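Florix Cricket League: Your Questions
Last updated: January 29, 2021

When does the season start?
First matches are in April! Every team plays the others once at Hailu Park and once at Clelum Oval, so you get to bat on both kinds of pitch.

How big are the squads?
Up to 15 names, and you can swap 2 of them at the halfway point.

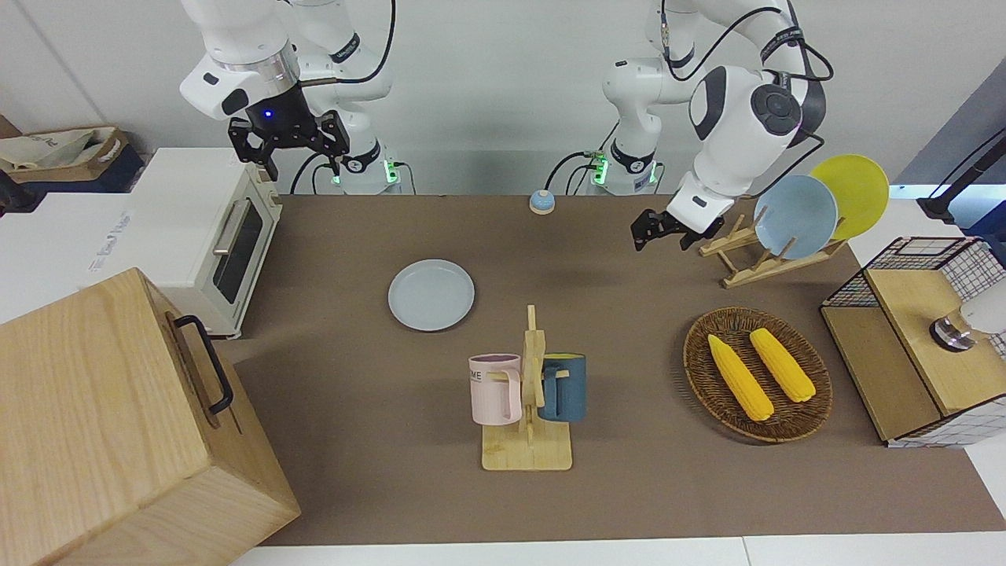

Table with dish rack

Do I need to have played before?
Not at all. Over 200 people signed up last season, and plenty had never held a bat. Give the Vider beginner nets a try first (they're great fun, and the coaches love a newcomer).

Who holds the batting record?
Tanko Garba, with 660 runs in one season, and 2,273 in all. What a player to watch!
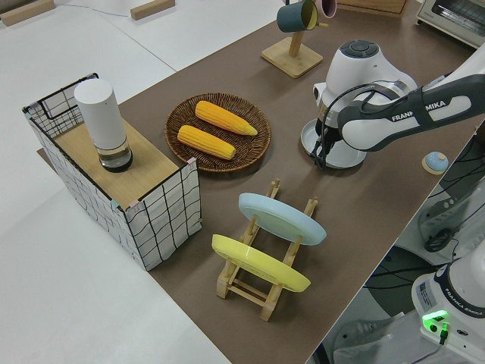 Storage box and woven plate

Can we keep last year's players?
Yes, up to eight. Send us the list before the draft and everyone else goes back into the pool.

What happens if it rains?
Games shrink to 10 overs a side, and those can be the wildest afternoons of the year.

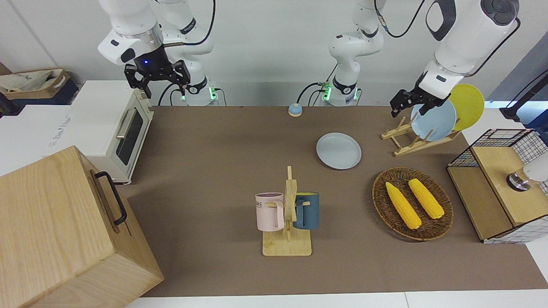
Tanko Garba adds that anyone nervous about the draft should come along anyway, as late picks often get to bowl the most.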